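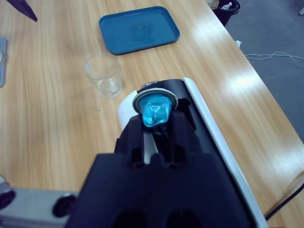

Foltow Canvass Kit, 50-door edition

Everything a ward candidate needs to knock on 50 doors and be told at most of them that supper is on the table. Put together by Shigeru Ogura, who ran for the Wustden town council 3 times and lost by 11 votes in the closest of them. He still knows which street it was.

What you get
Clipboard with rain cover
Door hangers, blank on the back for "Sorry we missed you"
Pledge cards, one promise per card (please keep it to one)
Walk sheets, large print
Two pens on strings - the strings are the part people thank us for

Pledge cards
Heavy uncoated stock, so voters can write on them, and they will. Send us your wording and we set it in plain type. We don't check whether you can afford the new bus shelter. Cards over 40 words come back to you with a polite note.

Sizes and refills
The standard kit fits a shoulder bag. Refill packs of door hangers come in boxes of 2,000, which sounds like a lot until the second weekend. The Nivari bag is sold separately and has a pocket for dog biscuits.

Delivery
Orders leave our Kawaguchi Street shop within three working days. For February primaries, order before the holidays. We can't speed up a printer by being told how important the race is, though you're welcome to try.

Returns
Unopened kits only. Losing is not a fault in the product. Neither is winning, and we have had that one too.

Page updated Sep 10, 2023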